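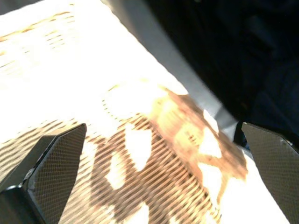
White ribbed surface with a brown patch, close up.

Bandance Peer Learning Circles: second progress report

Prepared by Sihan Wan for the Dzene fund

This report covers the period from the start of the circles in September to the end of the spring session. The grant pays for adults who are teaching themselves a skill to meet every two weeks with others at the same stage. There is no instructor. Each circle picks its own subject and keeps a shared log.

Attendance

We opened 38 circles against a target of 40. Two did not start for lack of a host. Members have logged 893 study hours in the shared records. Our goal for the full grant is 2,000, and we expect to pass 1,000 before the summer break. The evening circles in Oltulia fill up first. The Thursday lunch circle was moved to 6 p.m. after three weeks of low turnout and has held steady at seven members.

What members report

At the midpoint we asked members what had changed in how they study. The most common answer was that they now set a task for the next meeting and finish it. Several said they ask for help sooner. Bookkeeping and Spanish circles kept more of their members than the programming circles, where people arrived with very different levels. Algirdas Strazds has since split the programming group in two — beginners and everyone else — and we will compare attendance in the next report.
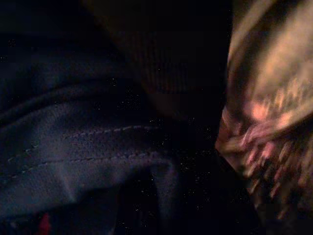
Problems and changes

The log template was too long. Members skipped the reflection questions, so we cut the form from two pages to one. Hosts also asked for guidance on what to do when one person does most of the talking. A short handout went out last month, and we plan a one-hour host meeting at the Bradetti branch.

Spending

Room hire is under budget. Printing is over, mainly from the reissued log forms. We ask to move the unused room money to printing and host training. No change to the total is requested.

Next period

Open the two remaining circles, run the host meeting, and repeat the member survey with the same questions.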